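Section 12 Using and refitting the adhesive tube

12.1 Before you start

The Trindeck tube is a small, slim plastic tube with a push-and-twist cap. It holds enough adhesive for one cable clip kit. Tubes with part number 801 fit all Priston clips. Do not use them with the older Botha clips, which need the solvent type described in Section 21.

Work at a table of a comfortable height with a clear area in front of you. A television or other large item may stay where it is if its stand does not reach into the working area. Cover varnished, waxed or oiled wood with paper before the tube is opened.

Caution: Adhesive marks finished wood within minutes. Do not scrape a mark with a blade. See 12.4.

12.2 Opening the tube

1. Hold the tube upright with the cap at the top. Grip it lightly between the thumb and fingertips of one hand, near the middle.

2. With the other hand, take hold of the lower end to steady it. Do not squeeze.

3. Turn the lower end a quarter turn while holding the upper part still. Slight resistance is normal.
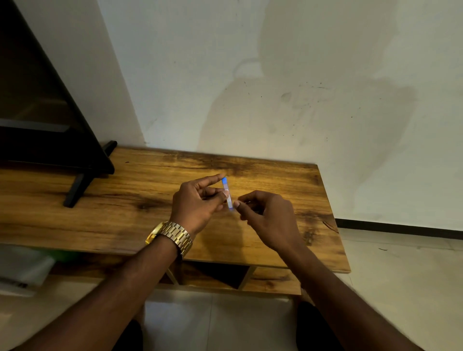

4. When the seal gives, stop turning. Keep the tube upright for a few seconds so that the contents settle away from the nozzle.

5. Pull the cap straight off and place it open side up within reach.

Note: If the tube turns freely from the start, the seal is already broken. Check the contents before use. Adhesive that has gone cloudy or stringy must be thrown away.

12.3 Applying and closing

1. Apply one drop to the back of each clip. Large clips take 2 drops.

2. Press the clip to the surface and hold it without sliding. Full strength is reached after 12 hours – do not hang cable from it before then.

3. Wipe the nozzle with a dry cloth.

4. Refit the cap and press until it clicks. Store the tube upright.

An opened tube keeps for up to 21 days at room temperature. Write the date of opening on the carton, not on the tube, as ink affects the plastic.

12.4 Spills

Blot with a dry cloth and leave any remainder to harden. Lift hardened adhesive with the edge of a plastic card. On wood, test Drirneck remover on a hidden part first, for example the underside of a shelf.

Caution: Remover must not touch television casings or screens.

Section revised September 16, 2022. Checked by Lorraine Fothergill. Replaces the July issue, in which steps 3 and 4 of 12.2 were printed in the wrong order.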